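Zerano two-finger gripper – can it do the chores yet?

Equipment page, Clisbridge Home Automation Workshop

Print this page | E-mail this page

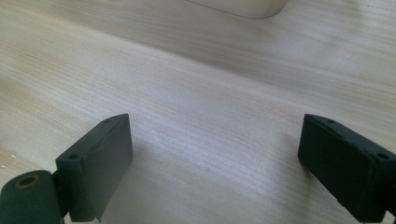

Wiping down a table is the job everyone asks us for first, and it is still the one we would pick if you want to find out how far household machines have come. A person does it without a thought. A machine has to find the edge of the table, decide what is dirt and what is only wood, and press hard enough to lift a mark but lightly enough to leave the finish alone. Pale wood makes this a lovely test! Fine grain lines all look a bit like scratches to a camera, a patch of glare looks a bit like a spill, and one tiny dark speck between the fingers may be a crumb or may be part of the table. We have watched the software go back and forth over that sort of question for the best part of a minute, and we find it gripping every single time.

The Zerano is the gripper we use for nearly all our chore work at Clisbridge. It comes in two forms, a hand-held tool for showing the machine how a job is done, and an arm-mounted version for letting it have a go. Both use the same fingers, so what you teach with one carries straight over to the other. You hold the tool, do the chore as you normally would (well, a bit more slowly), and the recordings are used to train the arm.

What it does well now

Picking up and putting down. Cups, sponges, wooden spoons, small boxes, the lid of a butter dish. In our last long run, in June, the arm tried 1,000 lifts from a clear table and finished 751 of them with no help from us. We were delighted with that. The same test the year before was so poor we stopped it at lunch.

Clearing a table to a tray is good too, provided things aren't stacked. Sorting fixings into bins at the bench is better still, and the Nelldale joinery shop has had an arm on that job since the spring. They leave it going while they sweep up on a Friday afternoon and come back to full bins.

What it does some of the time

Wiping. It holds a folded cloth nicely and keeps an even pressure along the grain, but it misses corners and is hopeless at knowing when to rinse. Give it a dry, dusty table and you will be pleased. Give it jam and you will be doing it again yourself.

Folding tea towels works on plain ones. Striped ones seem to confuse it, and we don't yet know why. Loading a dishwasher works for plates and falls apart at cutlery, mainly forks.

What it can't do yet

Ironing, making a bed, anything with a full bin bag, and picking up a single sheet of paper lying flat. The last of these is harder than it sounds. Try it yourself with two fingers in thick gloves and no fingernails.

The Mạch controller

We run the arm from a Mạch board, which sits in a box under the bench and takes 3 cables. It is quick, quiet and easy to reset. The older boards needed a keyboard and a good deal of patience, and the change has made daily work far more pleasant. If you already own an older board it will still drive the gripper, but finger force is then set by hand, and you will want to start low – eggs are a cheap way to learn.

How much teaching does it need?

More than you would hope, less than it used to. Our table-clearing set has 1,055 recorded goes in it, done by several people at different heights and speeds, with the left hand as well as the right. Variety helps more than neatness. The early recordings were all made by one very tidy person, and the arm that learned from them was lost as soon as a spoon lay at an odd angle. So be a bit messy. Move the lamp. Use the other table.

Looking after it

Brush crumbs out of the joints after kitchen work. Wipe the finger faces with a damp cloth and let them dry before the next session. Check the screws are snug about once a week if the arm is in daily use. Keep it out of the sink.

Is it worth having one?

If you want your housework done, wait. A cloth and ten minutes will beat it for a good while yet. If you run a small shop with one dull sorting job, it could well earn its place on the bench now. And if you simply like seeing a machine get the hang of something a little better each month, there is nothing else we would sooner spend an afternoon with. Demonstrations are free at the workshop and you are welcome to bring your own awkward objects. Forks especially.

Shares: 38 | Comments: 6

Contact us | © Clisbridge Home Automation Workshop | Back to top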